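Visit report: student manipulation project at Prasolwood

Purpose of the visit

Our own department starts a two-arm project course next year, and I was asked to see how another school runs one. Prasolwood has offered its course for 5 semesters. I spent an afternoon there in March, from 1 p.m. until the building closed. Kiros Lencho, the course instructor, met me at the loading entrance on the Terkico side. Visitors should use that door; the main entrance needs a card.

Course structure

The class has 15 students in teams of three. Each team picks one household task and keeps it for the whole semester. Tasks this year are cloth folding, cup stacking, drawer opening, cable coiling and shelf restocking. Bench time is booked in blocks of 30 minutes. Lencho considers this too short for the cloth team and will allow double blocks next time.

Grading is split between a written log and a final demonstration. The log carries more weight. Students record every trial, including failed grasps, with the settings used.

Cloth folding team

Nadiia Zinchenko and Demyd Ostapchuk explained the setup; the third member, Yevhen Kobzar, was working on the software upstairs. The team has recorded 786 trials since January. Their fold sequence is sleeves, sides, then one fold across the middle. The middle fold is the weak point, as both grippers have to lift at the same rate. A mismatch drags the fabric across the table and the trial is logged as a slip.

Ostapchuk prefers one bright fabric color for all trials, for contrast with the table. Zinchenko wants to add patterned and dark fabrics before the demonstration. The matter was still open when I left. Finger opening is set wide on approach and narrowed only over the cloth.

Cloth folding bench, two views:
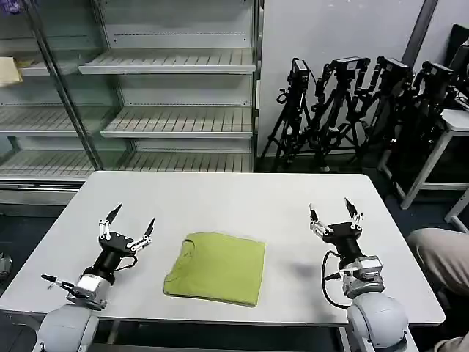
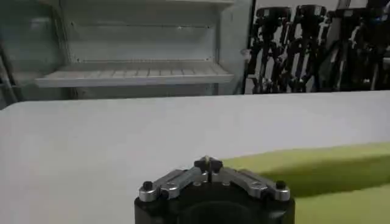 Equipment and safety

Arms are powered down between bookings. The emergency stop is tested at the start of each block and the test is initialed in the log. Cillian Brennan, the lab technician, handles gripper repairs himself. Students may replace fingertips but may not open the wrist. Spare fingertips are kept in his office, and teams sign for them.

Items to follow up

Lencho will send the log template and the booking rules.
Ask Brennan for his fingertip replacement interval.
Check whether our floor plan allows a bench with access from all sides.
Return visit for the final demonstration in May, if travel funds permit.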